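Flulus Phone Box, Black
Item 742

A small two-part gift box for a phone or anything close to it in size. It ships flat to shops in cartons of 1000, or made up in packs of 14 from our Mestska counter.
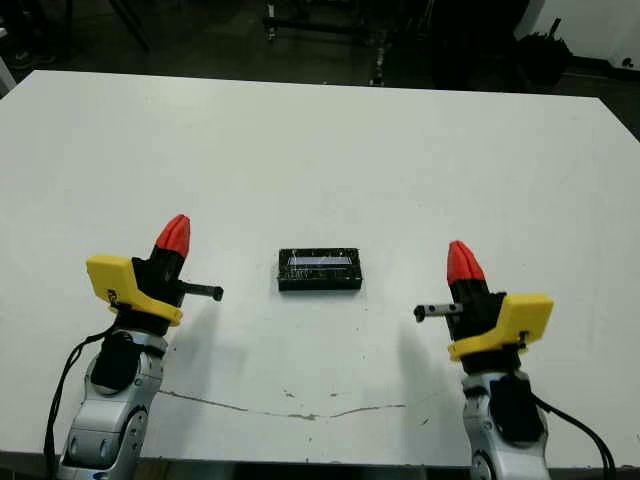
Flulus box in glossy black, on a white table.

The black finish is shiny and will pick up light scuffs with handling. A dry cloth takes off most marks. Please don't use spray cleaners on it.

Orders placed before noon leave the same day. Delivery takes nearly 4 days in most areas, longer for islands.
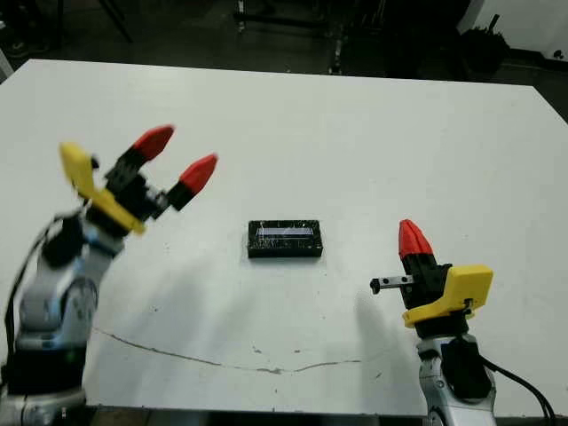 We also make the box in gray and dark green under the Zasimer name. Those colors have a matte finish and cost a little more. For printing on the lid, write to Dougal Rennie with your artwork and the quantity you need.

Packing: put the tray in first, white side up, then lay the phone in it face up. Chargers and cables need the deeper Buchanan box.

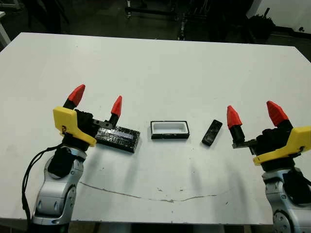
Returns
Unused packs can be sent back until the end of October. Printed boxes can't be returned.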